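Rostunura and Firkine are talking again, sort of
2025-03-28

I've been following the Rostunura–Firkine border mess long enough to be suspicious of good news, but I'll take this one! The two governments agreed last night to reopen the Duman crossing to trucks for 4 months, starting Monday. It has been shut to freight since December, when Firkine pulled its inspectors out and Rostunura answered by slapping a fee on everything coming the other way.
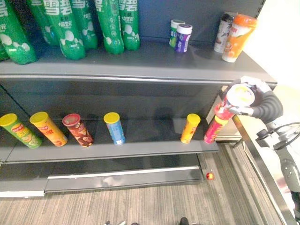
The deal is thinner than the headlines make it sound. There's a daily cap of 411 trucks, and the old fight over who stamps the paperwork got kicked down the road. Food and drinks go first, the ordinary stuff, green soda bottles on the top shelf and chip canisters underneath, and machine parts have to wait for a second round of talks. Recep Gökçe, who leads the Rostunuran side, called it "a start, and I won't call it more than that." I asked him twice about the fee. He smiled and talked about the weather (it was raining).

His counterpart Duygu Tokgöz was blunter. She told me Firkine had wanted 1,000 trucks a day and walked in knowing it wouldn't get them. She also said her people won't sit down in Jandico again unless the fee is on the agenda in writing.

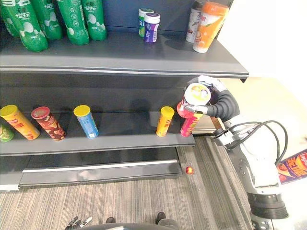 What the opposition says

Plenty, and loudly. A crowd of 2,000 turned out in Jandico before the signing, mostly farmers who think cheap imports will sink them. Their bloc in parliament wants a vote on the deal before the first truck rolls. I doubt they have the numbers, but I've been wrong about Jandico before, and the speaker still hasn't set a date.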